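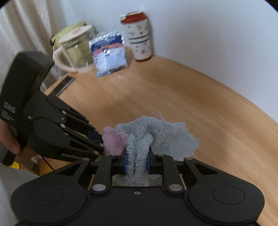

Flilura v Magalhães: your questions answered

We get a lot of post about the singer Flilura and her former manager, so the ones that come up most are answered on this page. Last updated 25/12/2022.

What is the case about?

Money, mostly. Flilura says her old management company, Hultach, kept a share of her touring income after the contract ran out in May. Hultach's owner, Magalhães, says the shows were booked while he was still her manager and the commission is his.

Is it a criminal case?

No. It is a civil claim. No one has been charged with anything and no one can go to prison over it.

How much is she asking for?

The claim is for £300,000. Hultach has put in a counterclaim for £127,000, which it says is unpaid commission on the Cledonlow festival shows.

Why are people talking about the text messages?

Both sides had to hand over their messages, and 250 pages of them are now in the court file. Most are about flights, hotel rooms and who was meant to ring the sound crew. The ones that got shared online are from a row over the Cledonlow headline slot. Magalhães calls her "impossible" in one and she calls him something we can't print.

Where does Jaime Quintela come into it?

Quintela was her tour manager and is expected to be a witness. He worked for Hultach first and then for her directly, so both sides want to ask him about dates. He is not being sued. The rumour that he and Flilura are a couple has been denied by both of them.

Will it be on television?

No. Members of the public can sit in, but there are only 55 seats and the press get the front row.

Could they still settle?

Yes, at any point before judgment. They tried once and the talks lasted a day. Her lawyers say the door is open - his haven't commented.

Is the new album delayed?

Her label says not. The songs on it were written after she left Hultach, so they aren't part of the claim.

Can I send you a tip?

Please do, using the contact form. We don't pay for stories and we won't print your name unless you ask us to.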